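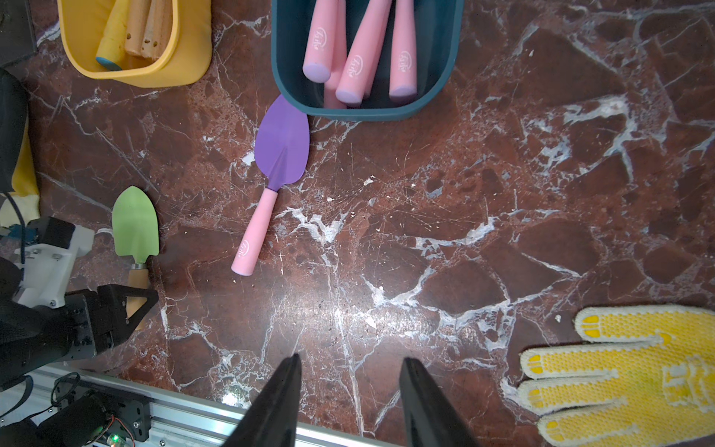 Ticket 532: drip line on the back beds keeps losing pressure

Opened Thursday, status: closed (mostly)

Okay, so I'm writing this one up properly for the garden club's help page, because the last two times I fixed something I kept no notes and had to figure it all out again in spring.

What's going on: the drip system on my back beds runs fine for a few minutes and then the far end quits. The emitters by the spigot keep going like nothing's wrong, and the tomatoes at the end of the run get a sad little dribble. The timer is a Husance, the two-outlet one, and the tubing is whatever Fraser had on the shelf when I put it in. There are 32 emitters on the line. I had 24 last year and added the rest in May, which you'd think would have made me suspicious sooner than it did.

First try: cleaned the filter

Unscrewed the little mesh filter behind the timer and it was gross, all grit and green slime. Rinsed it with an old toothbrush, put it back, ran the line. Better for one morning! Then the same thing again.

Second try: new batteries in the timer

I read on the Cluvbridge forum that weak batteries can leave the valve partly open. Swapped both. No change at all, except now the clock was wrong and it watered at 5 in the morning until I noticed.

Third try: bucket test

Should have started with this one. Take the tubing off, leave the pressure regulator on, and see how fast it fills a bucket. Mine filled at a perfectly good rate, and it kept that rate up for the full twenty minutes. So the spigot, timer, filter and regulator were all fine, and whatever was wrong was out in the beds.

Fourth try: walking the line

Opened the end cap first and let it flush until it ran clear (a lot of brown stuff came out, plus one very surprised earwig). Then I closed it up and went along on my knees with the water running. Two things turned up. There was a kink where the tubing goes around the corner post, hidden under the mulch, and it got tighter as the tubing warmed up in the sun -- that explains the good first few minutes. And past the squash there was a split on the underside, right where I'd been digging. Pretty sure I did that one myself with the trowel.

What fixed it

Cut out the kinked piece and put in an elbow. Cut out the split and put in a straight coupler. Dip the tubing ends in hot water before you push the fittings on, your thumbs will thank you. I also pinned the whole run down with staples so I can see where it is before I go stabbing at things.

Ran it for an hour afterward and the last emitter was dripping as fast as the first.

Still open

I'm at 300 feet if you count the side bed, and I think that's more than one line ought to carry. Planning to split it onto the second timer outlet when I get over to Hamanden for parts. If anyone has run two zones off the same Husance, does the second one start on its own or do you have to set it separately? The booklet is no help -- mine went through the wash.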